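4.2 Einweichzeiten und Spülverhalten in Haushalten mit Einzelbecken

Die Befragung lief im September über das Portal Skingate, Rücklauf 400 Bögen, davon 51 wegen fehlender Angaben zur Wasserhärte nicht verwendet. Gefragt wurde nach Spülgewohnheiten, Beckenform, Warmwasserbereitung und der geschätzten Dauer des Einweichens. Die Selbstauskünfte sind mit Vorsicht zu lesen – Dauer wird erfahrungsgemäß unterschätzt, Wassermenge ebenso (vgl. Abschnitt 2.3).

Auffällig zunächst der Unterschied zwischen Einzel- und Doppelbecken. Wer nur ein Becken hat, lässt häufiger unter fließendem Wasser nachspülen, weicht dafür seltener ein. Das Becken ist dann blockiert, Gemüse waschen geht nicht mehr, Hände waschen auch nicht. In den Freitextfeldern kommt dieser Punkt immer wieder, meist in Nebensätzen. Eine Schüssel im Becken wird als Ausweg genannt, vor allem in älteren Haushalten; bei Neubauküchen praktisch gar nicht.

Für die Auswertung wurden vier Beckentypen gebildet: Einzelbecken quadratisch, Einzelbecken rund, Doppelbecken gleich groß, Doppelbecken mit Restebecken. Der erste Typ (Abb. 4) dient im Folgenden als Referenz, alle Verbrauchswerte sind darauf bezogen. Material blieb unberücksichtigt. Nachträglich wäre es sinnvoll gewesen, wenigstens Keramik getrennt zu erfassen, das war im Fragebogen aber nicht vorgesehen.
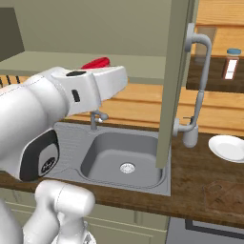

Abb. 4: Einzelbecken quadratisch, Ecken gerundet, Ablauf mittig mit gelochtem Sieb.

Man spüle eben so, wie man es zu Hause gesehen habe, und mit dem Becken habe das wenig zu tun, hieß es dazu in einem der Nachgespräche. Der Einwand ist ernst zu nehmen. Gewohnheit aus dem Elternhaus wurde im Bogen nur mit einer einzigen Frage abgedeckt, und die war unglücklich formuliert („Spülen Sie wie früher?“). Antworten entsprechend unbrauchbar. In der Tagebuchphase dann besser gelöst, dort freie Notiz pro Spülvorgang.

Die Tagebuchphase umfasst 1.408 protokollierte Spülvorgänge. Erfasst jeweils Beginn, Ende, Art des Geschirrs, ob eingeweicht wurde, Spülmittel ja/nein. Durchfluss über den Zähler Drurkon am Eckventil, Auflösung reicht für unsere Zwecke aus. Bei einzelnen Haushalten Aussetzer in den Abendstunden, vermutlich Batterie. Diese Vorgänge sind in den Zeitangaben enthalten, in den Mengenangaben nicht.

Zum Einweichen selbst: Angebackenes wird fast immer eingeweicht, unabhängig vom Beckentyp. Unterschiede zeigen sich erst bei Tellern und Besteck. Im Doppelbecken bleibt Besteck gern bis zum Abend liegen, beim Einzelbecken wird es gleich mitgespült und zwar unter laufendem Hahn. Genau hier entsteht der Mehrverbrauch. Die Annahme aus dem Vorprojekt Gratuver, wonach die Topfgröße den Ausschlag gibt, lässt sich mit unsern Daten nicht stützen.

Offen bleibt der Einfluss der Warmwasserbereitung. Durchlauferhitzer mit langer Anlaufstrecke führen dazu, dass das erste kalte Wasser ungenutzt abläuft – im Tagebuch teils als „Vorspülen“ notiert, teils gar nicht. Eine saubere Trennung war nicht möglich. Für die Modellrechnung in 4.3 wird deshalb der gesamte Durchfluss ab Öffnen des Hahns gezählt, das überschätzt den Verbrauch in Haushalten mit langen Leitungen etwas. Korrekturfaktoren nach dem Verfahren Policarpio wurden geprüft und verworfen, die nötigen Leitungslängen lagen nur für einen kleinen Teil der Wohungen vor.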